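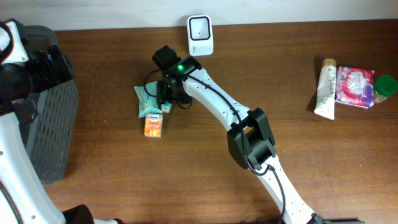
Missing Values and the Independent Samples t-Test: A Comparison of Three Ways of Handling Gaps in Survey Data

Project report, Statistics for the Social Sciences II
Lotte Willems, Yaqin Du, Evdokia Petridis
Supervisor: Siiri Butkienė
Submitted 12 November 2022

1. Background

In the first-year course we were taught to run a t-test on a clean data file. The files we were given had no gaps in them. When our group started working with the Brondale commuting survey in February, the first thing we noticed was that many people had skipped the income question, and that our software dropped those people from the analysis without much of a warning. There was a note under the output table, in small type, and two of us missed it.

This report looks at what happens to a simple group comparison when missing answers are handled in different ways. We did not try to cover every method. We picked three that are available from the menus in the package used in our computer lab, because those are the ones other students are likely to use.

2. Data

The Brondale survey has 2356 respondents. Each person answered questions on travel to work, household income, and satisfaction with local transport. Satisfaction is a sum score made from 8 items, each rated from one to five. For this project we compared the satisfaction of people who drive to work with that of people who take the bus or train.

Of the 2356 respondents, 394 left at least one of the satisfaction items blank. Most of these people skipped only one or two items. A smaller group of 88 left the whole scale empty, and we took these out before doing anything else, as there was nothing to base a score on. That left 2268 people, and 306 of them had a partly filled scale.

We also found that the item on evening service was skipped more often than the others, mainly by drivers. Our guess is that people who never use the evening bus felt they could not rate it. This matters later on.

3. Methods

We ran the same test three times on the same people.

Listwise deletion. Anyone with a gap on the scale is left out. This is what the software does by default when the sum score is computed with the plus sign.

Person mean. A missing item is replaced by the mean of the items that person did answer. In the menu this is done by computing the mean of the available items and multiplying by the number of items.

Multiple imputation. The software fills in each gap several times using the other variables, runs the test on each completed file, and pools the results. We used the default settings apart from the random seed, which we fixed so that the output could be repeated.

For all three we used the Welch version of the t-test. The two groups are not the same size and their spreads differ, and Welch does not assume equal variances. We report the mean difference and its 95 percent confidence interval. We checked the distribution of the sum score with a histogram and a Q-Q plot for each group. Both were slightly skewed to the left, but with groups this large we did not think it was a problem.

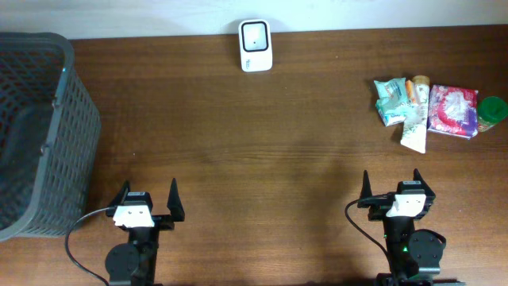

4. Results

All three methods gave a difference in the same direction: people who take the bus or train were more satisfied than drivers. The confidence interval did not include zero in any of them.

The size of the difference was not the same. It was largest with listwise deletion and smallest with multiple imputation, with the person mean in between. The interval was widest for listwise deletion, as we expected, because it uses the fewest people.

When we left the evening service item out of the scale and ran everything again, the three results moved closer together. We take this as a sign that much of the gap between the methods came from that one item. We did not test this formally.

One mistake should be mentioned. In our first run of the person mean method, the blank answers had been coded as 9 and not declared as missing, so they were averaged in as very high scores. Yaqin noticed that one respondent had a total above the maximum of the scale. We fixed the coding and reran every analysis, and the results above are all from the corrected file.
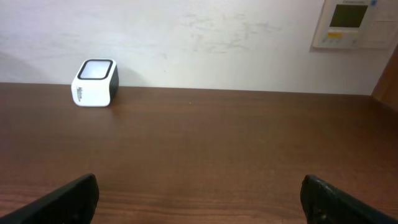
The table and the wall behind it.

5. Discussion

A reader who only asks whether the difference is significant would get the same answer from each method. A reader who wants to know how big it is would not. We think a report should always say how many cases were dropped and why — even one sentence would have helped us when we were reading earlier student work on the same survey.

Our comparison has a clear limit. We do not know the true answers of the people who skipped items, so we cannot say which method came closest. A simulation with gaps made on purpose would be the way to study that. Lingyun Hao from the parallel group is working on one using the Tovthorpe data, and we have passed on our syntax files.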